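About Kindbridge

Home
What we do
Chore reports
Work with us
Contact

Kindbridge tests whether machines can do ordinary chores. We take a job that someone already does at home, in a café or on a shop floor, set it up on a table or a bench, and find out how far a robot arm gets with it. Then we write down the result in everyday words and publish it.

We are a small independent company. We don't build robots and we don't sell them. Our customers are care homes, caterers, small shops and now and then a manufacturer who wants an outside opinion before putting a product in front of buyers.

How we started

Noeline Brunton set up Kindbridge after 17 years running kitchens and dining rooms for a catering firm called Cartwright. Towards the end of her time there she was asked to look at a machine that was meant to clear tables. The sales film was very good. The trial took up most of a working day, and by the end of it the staff had gone back to clearing the tables by hand. She wanted to read a fair account of what such machines could manage, couldn't find one, and began writing her own.

The first reports were sent to former colleagues by email. The company was registered the following June.

What we test

Most of our work is with small, dull jobs. Setting out cups. Carrying a tray. Putting a bottle back where it belongs. Folding a tea towel, filling a shelf, wiping a counter, sorting cutlery. People do these things while thinking about something else, and they make up a large part of a working day in the places our customers run.
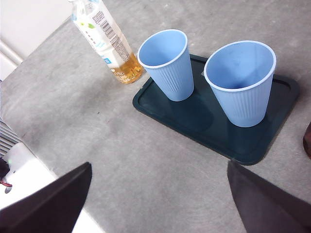 Drinks service is the area we are asked about most. A care home may serve drinks several times a day, and the serving itself is only part of it. Cups have to be put out, trays loaded and taken round, empties brought back and the tables cleared. We split the job into steps and test each step separately before we try them in a row. A machine that does well on single steps can still do badly on the whole job, as a small mistake early on is carried through to the end.

We use the same kinds of cups, trays and bottles that people buy for themselves. Light plastic cups are harder than they look. Grip too hard and the side gives, grip too softly and the cup slips or turns. Clear bottles are a problem for many cameras, and a part-full bottle shifts its weight when it is moved. A tray is simple enough when it is flat on the table. Lifting it level with things standing on it is another matter, and we score that separately.

How we score

Every attempt is recorded as done, done with help, or not done. "Done with help" means that a person had to touch something, including the stop button. We don't count an attempt as done if the cup ends up in the right place on its side.

We also record how long the job took and how long a member of staff would have needed. Customers tend to ask for the second number first.

Our results are kept in a shared log called Ririx, which now holds 587 chore reports. Anyone can ask to read it. Failed attempts stay in.
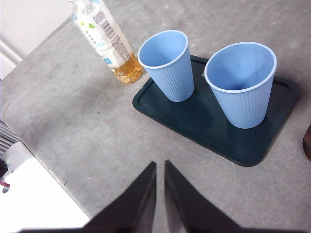 Can machines do the chores yet?

Some of them, in some places. Picking up a known object from a clear surface and setting it down nearby is now fairly dependable. Moving the same object in a crowded cupboard is much less so. Soft things such as cloths and bags remain difficult. Anything involving an open drink we still treat with caution, and we would not advise a customer to leave a machine alone with hot liquids.

Speed is the other limit. A careful machine is usually slower than a careful person. That may not matter overnight in a stockroom, but it matters a good deal at half past ten in the morning with a dining room full of people waiting for tea.

We expect these answers to change and we repeat our older tests when a customer or a maker gives us good reason to.

Where we are

We have 2 sites, both in Cumamport. The office and the household test room share a building, and the shop-floor bench is a short walk away. Visits are by appointment. Please wear flat shoes for the bench.

Who pays for the work

Customers pay a fixed fee for each report, agreed before testing begins. Makers who commission a test pay the same fee and see the report when everyone else does. We take no commission on sales.

To suggest a chore, use the form on the Contact page and tell us how often the job is done, who does it now and what usually goes wrong.

Page last updated Friday, October 16, 2026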